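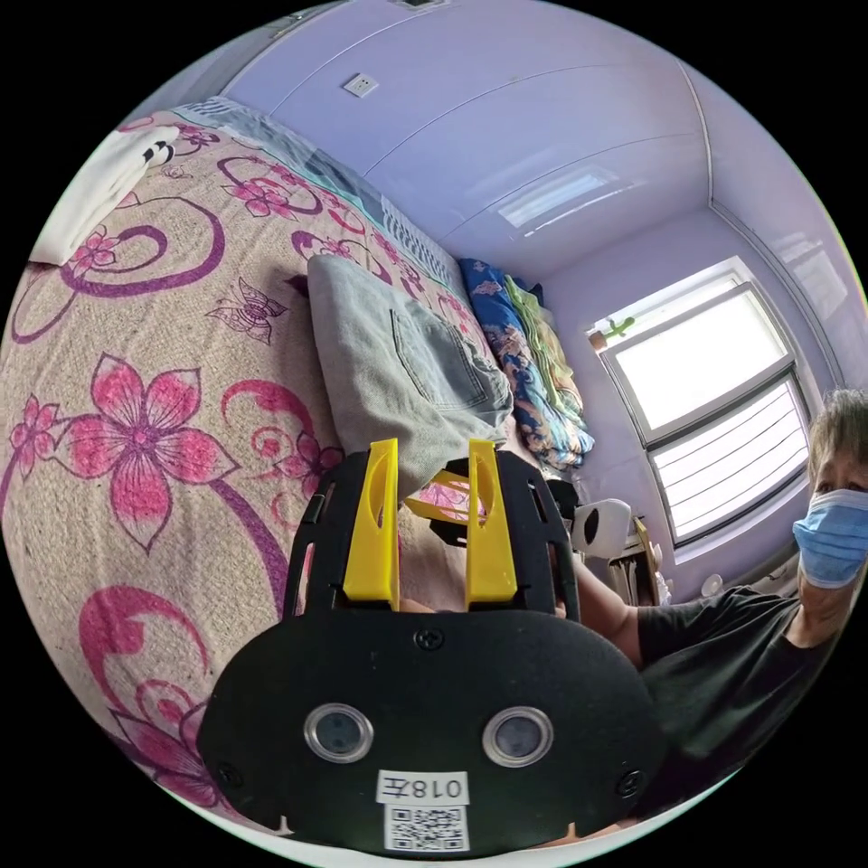

A corn tortilla is a flat, round bread made from corn and water. The corn is dried first, so the kernels are very hard. Cooks heat them in water with a white powder called lime, a mineral with the same name as the fruit. The lime loosens the tough skin of each kernel. Kernels come in several colors. Some are white, some are blue, and some are yellow like the two upright fingers on the black gripper. The color of the kernel carries over into the dough.

After soaking, the corn is rinsed and ground into a soft dough called masa. A ball of masa is pressed flat and cooked on a hot pan for 60 seconds on one side, then flipped. Steam forms inside and can make the tortilla puff up. Wheat flour tortillas are made differently and usually contain fat.

Filed under: Kids' Kitchen Science
Shares: 300 | Comments: 40

Related
Why Does Popcorn Pop?
What Makes a Pepper Hot?
How Beans Get Soft
Bloxham Bakery: Inside the Oven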